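2018-01-15

The Bolger is back on the bench, which means the second arm has stopped trying to hit the first one. I celebrated by redoing all the wiring, then undoing most of it when I found I'd routed the wrist cable through a place the elbow likes to visit.

I've owned two arms since August and have spent 7 evenings getting them to agree on where the middle of the table is. Kernidero, my control script, now runs 1615 lines. I wrote 712 of those to stop the other ones. The left arm gets the name Bomon, the right one stays Bolger, and both ignore me equally.
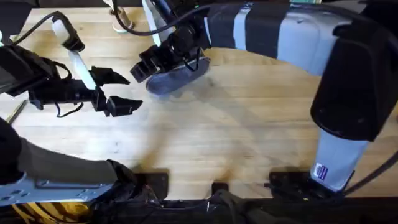
Chia-jung Hsieh wrote in to say that I should quit calibrating each arm by itself and have them both touch the same fixed point, then let the math sort out the offset. I had been measuring from the table edge with a steel ruler, like an animal.

So that's next, along with longer screws for the base plates. The Jiltergate folks have a drill press I can use if I bring my own bits - I have most of a set. The cables will wait. I bought a bag of clips for them and have put the bag somewhere very safe.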